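Section 6: Preparing the Table for the Page-Turning Exercise

6.1 Purpose of this section

This section sets out how student teams at the Cluvosthorpe Robotics Club are to prepare the work surface before a page-turning run. It should be read together with Section 4 (Powering the Vuter Arm) and Section 5 (Emergency Stop). Teams which have not been signed off on Section 5 by Mr Garside or Mr Lockwood may prepare the table but may not switch on the arm.

6.2 Items required

One gridded tablecloth, from the cupboard marked Vrettos
One magazine from the practice box
Masking tape, 18 mm
Team log sheet
Soft dry cloth

6.3 Laying the cloth

1. Switch the arm off at the wall and move it to its parked position, well clear of the table.

2. Spread the cloth so that it reaches the wall at the back of the table. The grid must face upwards.

3. Smooth the cloth from the centre outwards. Slight waves in the grid lines are acceptable. A raised fold under the magazine is not, and the cloth must be lifted and laid again.

4. Tape the cloth to the underside of the table at both front corners. Do not tape across the grid.

Note: The grid is a visual guide for students judging position and angle. It is not a measuring scale, and distances entered in the log must be taken with a rule.

6.4 Placing the magazine

5. Select a magazine with a glossy cover and an undamaged spine. Copies with torn or curled corners are kept for the gripping exercise in Section 7.

6. Lay the magazine flat and closed, front cover upwards, on the right-hand side of the cloth. Leave the left-hand side clear, as the cover will open across it.

7. Turn the magazine slightly, so that the top edge rises towards the right. The starting angle should differ a little from one run to the next — a program which works only with a perfectly straight magazine will not be accepted for assessment.

The copy of Robot & Intelligent Systems is placed correctly for the start of a run.

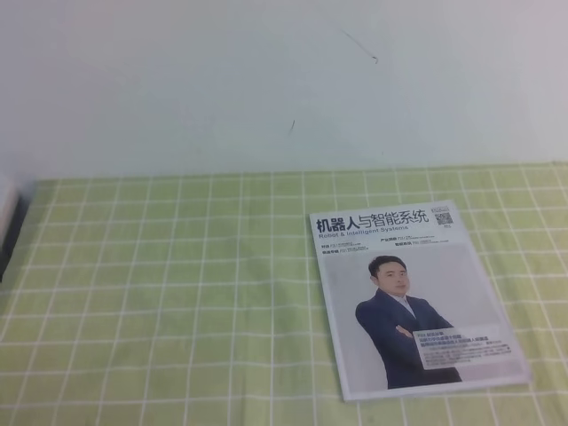 8. Wipe the cover once with the dry cloth. Do not use spray cleaner, which leaves a film on glossy paper.

9. Check that no pens, phones or tape remain on the cloth.

Caution: Do not weigh down or tape the magazine. If the arm pulls against a fixed cover, the finger joints may be strained. The arm will stop and display code 348, and it must not be restarted until a supervisor has inspected the fingers.

6.5 Checking the view

10. Open the preview window on the team computer. All four corners of the magazine must be visible, with clear cloth to the left.

11. Look for glare on the cover. Where print is hidden by a bright patch, lower the blind and check the preview again.

12. Save one still to the team folder before the arm is switched on. Enter its number on the log sheet, together with the title of the magazine.

Note: Teams are not required to read the cover text. Magazines in any language may be used.

6.6 Handing over to the operator

13. The student who prepared the table signs the log sheet and steps back behind the floor line. The operator then follows Section 4 from the first step.

14. If the magazine is touched after the still has been saved, repeat steps 10 to 12. Teams entering the Prarkden Cup should note that the judges will ask to see the still and the log entry for every run submitted.

Questions about this section should be put to Mr Usuga at the Monday session.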